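4.2 Vergleich der Greifinstrumente bei der Fadenführung

Für den zweiten Versuchsteil wurden die beiden Instrumentenvarianten unter denselben Bedingungen betrieben wie in Abschnitt 4.1. Variante A entspricht dem unveränderten Nadelhalter, Variante B verwendet die von der Arbeitsgruppe Stelitz vorgeschlagene Regelung der Schließkraft, die über die Steuerung Riltosik angesprochen wird. Mechanisch sind die Maulteile identisch, sodass Unterschiede in den Ergebnissen auf die Regelung zurückgeführt werden können. Aufgezeichnet wurden insgesamt 766 Greifvorgänge am Faden. Davon wurden 186 von der Auswertung ausgeschlossen, überwiegend wegen unvollständiger Kraftsignale oder einer fehlenden Zeitsynchronisation zwischen Steuerung und Kamera.

Als Greifvorgang gilt jede Schließbewegung, bei der der Faden zwischen den Maulteilen gehalten und anschließend um mindestens 6 mm versetzt wird. Kürzere Bewegungen, wie sie beim Nachfassen auftreten, wurden gesondert erfasst und gehen nicht in Tabelle 3 ein. Die Bewertung erfolgte anhand der Nahaufnahmen der instrumentennahen Kamera, die gegenüber der Übersichtskamera den Vorteil bietet, den Austrittspunkt des Fadens am Maul unmittelbar abzubilden.
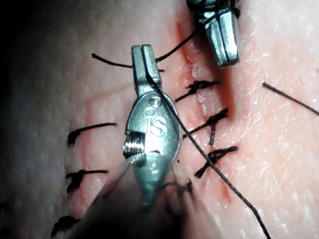

Abbildung 5: Instrumentennahe Ansicht beim Führen des Fadens über einer mit Einzelknoten versorgten Inzision. Der schwarze Faden ist im Maul des vorderen Instruments gefasst; um das zweite, von oben eintretende Instrument liegen mehrere Fadenwindungen.

Die Auswertung der Haltephasen zeigt, dass Variante B den Faden bei geringerer mittlerer Schließkraft hält, ohne dass die Zahl der Abrutscher zunimmt. Deutlicher fällt der Unterschied bei gekrümmter Fadenführung aus. Wird der Faden quer über das Gehäuse des Instruments umgelenkt, so steigt bei Variante A die Kraft sprunghaft an, während die Regelung in Variante B den Anstieg über mehrere Takte verteilt. Dieses Verhalten deckt sich mit dem Reibungsmodell nach Abbasi, das für die Umlenkung am Gehäuse einen eigenen Term vorsieht. Das einfachere Modell nach Musetti unterschätzt die Kraft in diesem Bereich, liefert bei gestrecktem Faden jedoch gleichwertige Vorhersagen.

Unabhängig von der Variante erwies sich das Ablösen der Windungen vom zweiten Instrument als kritischer Abschnitt des Ablaufs. Die Windungen können sich beim Zurückziehen gegeneinander verklemmen — ein Zustand, den die Kraftmessung am haltenden Instrument erst mit Verzögerung erkennen lässt. Für die Abbruchbedingung wurde deshalb zusätzlich der Abstand der beiden Instrumentenspitzen herangezogen. Die Schwellenwerte wurden in den Vorversuchen vom Mai festgelegt und danach nicht mehr verändert.

Einschränkungen ergeben sich aus der Perspektive der Kamera. Das Gehäuse und der Schaft des vorderen Instruments verdecken einen Teil der Naht, und der unscharf abgebildete Schaftbereich erschwert die automatische Segmentierung der Fadenenden. Helle Reflexe auf den Metallflächen führten in den ersten Durchläufen wiederholt zu Fehlzuordnungen. Eine Maskierung der Instrumentenkontur verringerte diesen Fehler, kann aber Fadenabschnitte, die unmittelbar auf dem Gehäuse aufliegen, ebenfalls unterdrücken. Solche Abschnitte wurden manuell nachgetragen; die Annotation erfolgte durch 2 Personen unabhängig voneinander, abweichende Verläufe wurden gemeinsam festgelegt.

Die Festigkeit der Knoten war nicht Gegenstand dieses Versuchsteils. Aussagen hierzu lassen sich aus den Bilddaten nicht ableiten und bleiben den Zugversuchen in Abschnitt 4.3 vorbehalten.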